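Categories: List archive > Comics > Creators and Credits
Print this message | E-mail this message to a friend
Posted in July, 10.40 pm, by the index editor

Subject: Re: Spouses, net worth and the Juviteck offer

Evening all,

I've been meaning to answer this properly and have instead spent a fortnight answering it in my head on the bus. I've left the original in full below, as it went out while half the list was on holiday and the other half was arguing about staples.

> I know we've been round this before, but could we please decide whether the
> index is going to have a "personal life" line or not? At the moment some
> entries have one and some don't, and the ones that do are all over the shop.
> We have a colourist whose entry says "married, two daughters, keeps bees" and
> then forgets to say what he coloured. We have a letterer described as
> "believed single". Believed by whom?
>
> I ask now because of the Juviteck e-mail. For those who missed it, Juviteck
> run one of those sites where you look up an actor's height and come away with
> a paragraph about his ex-wife and a star sign. They want to add comics people
> and they'd like to use our 3,000 entries as the starting point. They are
> offering £2,000, once, and a link at the bottom of each page. They would
> "enrich" the entries themselves, by which they mean partners, dating history,
> net worth and an eye colour.
>
> Personally I'd take the money. The hosting bill is due, the scanner has a
> line down it, and most of what they want to add is out there already. If
> people are going to read rubbish about inkers they may as well read it next
> to a correct list of issues. And if we put a decent personal line in
> ourselves, at least there'd be one accurate version going about.
>
> Happy to be shouted at.

No shouting from me, though I've drafted some.

Taking the easy one first. I went through the index and the personal details we already have fall into two piles. One pile came from the creators, who wrote to us, or put it in a letters page, or said it at a convention table in front of people who wrote it down. The other pile came from us, in the early days, when we were young and copied things off the backs of trading cards. I'm afraid the bees are in the second pile. I can find no bees. There is one interview in a fanzine where he mentions honey, and I suspect one of us (me) did the rest.

So I'd like to propose that a personal fact stays if it explains something in the credits and we can say where it came from. A husband and wife who shared a pen name on a romance weekly, yes, obviously, or you can't make sense of who drew what. An artist who changed surname on marriage and is therefore sitting in the index as two people with half a career each, yes please, and there are more of those than I'd like. Somebody's second divorce, no. "Believed single" goes tonight, and I've apologised to the letterer in spirit.

Dates of birth are a separate muddle. We have 366 entries with no birth date, and every so often a helpful soul fills one in from a site like Juviteck's, which got it from another site, which, in two cases I've been able to follow all the way back, got it from us, from an old version we'd since corrected. One writer has grown nine years younger this way. He hasn't complained. But please, if you add a birth date, put the source in the notes field, and "online" isn't a source, it's a location.

Now the money. I did what I always do and looked up something I already knew the answer to. Juviteck have put a handful of comics people up as a trial, and one of them is the original artist on Prastard. I own all 136 issues of Prastard, including the one with the wrong cover, so I felt equipped.

According to his page he is "currently married to N/A". A little further down he is "very private about his love life", which I suppose is one way to be married to N/A. He has "been in several relationships in the past, although details are not available". He is an Aries and also, in the box at the side, a Libra. His net worth is given as a range so wide that I fall inside it, on a good month, if you count the Prastards. His career takes up two sentences. The first says he is a comic book artist. The second says he is best known for his work, and stops there.

I don't want to be unkind about it. Somebody or something has to fill those boxes, and the boxes are the same whether you've spent your life in films or drawing a small bad-tempered badger for Lurnitz at so much a page. The template asks who he's dating, so the page has a heading that says who he's dating, and then it has to say something. What bothers me is that our list of issues would sit directly beneath that, looking sober and respectable, and lending it a tie.

There's a practical problem as well, and I'd like the people who did the work on Lurnitz to weigh in. A good third of what we know about the Lurnitz annuals came from the artists or their families. They sent us pay slips, invoices, pages of rough pencils, and in one case a very long letter about a paste pot. They did it on the understanding that we wanted to know who drew which page. I never wrote down that it wouldn't be passed on to a dating-history site, as at the time I hadn't imagined anyone would need telling. I wouldn't care to ring any of them up now and explain the link at the bottom.

On the other side, and I do see it, £2,000 is a lot of staples. The hosting comes out of three people's pockets, and mine has a hole in it. The scanner line is real. I've been telling everyone it's a printing fault on the originals. If we turn Juviteck down we need some other way to pay for the year, and I'd sooner not do another sponsored re-read of the Lurnitz summer specials. I still have the badger's catchphrase going round when I can't sleep.

So, some options, none of which I love:

a. Take the offer as it stands.
b. Offer them credits only, with no creators' notes and nothing from families, for less money.
c. Say no, politely, and ask the list to chip in.
d. Say nothing and hope they forget, which has been our policy on most things.

I lean towards (c), with (b) as a fallback if the chipping in goes the way it went last time. I did write to them to ask whether they'd drop the love-life section for anyone who'd never discussed theirs in public. I had a cheerful reply saying the section was "a key driver for readers" but that they could change the wording from "very private" to "extremely private".

On the Tran question, which has got tangled up in this: Tran only ever published the pocket books, and never printed credits, so everything we have there is by eye. I'd be very unhappy to see any of it leave the building. Half those entries say "possibly" and the other half ought to. Once a "possibly" goes through somebody else's template it comes out the far end as "is", and then it turns up on the back of a reprint, and then a new member joins the list and corrects us with it. I've been corrected twice this year with my own guess, once quite sternly.

Same goes for the pen names. We agreed ages ago that where a Tran artist used a false name for a good reason (usually an exclusive contract with Lurnitz, occasionally a mother) we'd leave it alone until they told us otherwise. I can't see Juviteck keeping to that. Their page on the Prastard man has a heading "Real name?" with the question mark, and underneath it is his name. 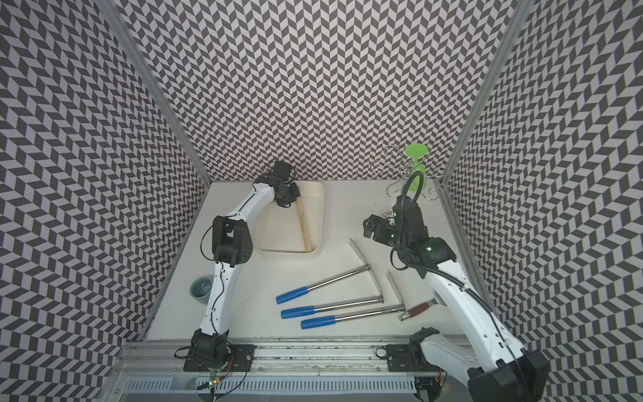 One subscriber has already written to me off-list to say that I'm being precious, that the Prastard artist probably enjoys having a page at all, and that when he was last asked about his private life on a panel he talked for twenty minutes and had to be stopped. I was at that panel. It was eighteen minutes about his greenhouse, and he drew a badger on the tablecloth during questions. But I take the point that we shouldn't be shy on behalf of people who aren't shy. If he'd like his greenhouse in the index he has only to say so, and I'll find a field for it.

The same subscriber asked whether the net worth figures might be useful for working out page rates. No. I tried it. If you divide the bottom of his range by the pages in Prastard you get a rate that would have finished Lurnitz off by issue three, and if you use the top you could have bought Lurnitz.

What I need from you lot, by the end of the month if you can bear it:

- a, b, c or d. Please don't invent an e. We all remember what happened with the logo.
- any entry you know of with a personal line in it that you can't source. Send me the entry name only, I'll do the pruning.
- married names, changed names and shared pen names, especially from the romance weeklies. I'd like those two-halves-of-one-person entries joined up before the autumn update.
- if you've been in touch with a family about the Lurnitz annuals, let me know what you told them we'd do with the material, even if the answer is "nothing much, I was mostly admiring the dog".

Please reply to the list and trim your quoting. The last digest was one new sentence on top of eleven copies of the staples thread.

P.S. Does anyone have a spare Prastard with the right cover? Mine's the wrong one and I'd like the pair. Will swap for summer specials, any quantity.

Print this message | E-mail this message to a friend
Filed under: Credits, Index policy, Prastard, Wanted and swaps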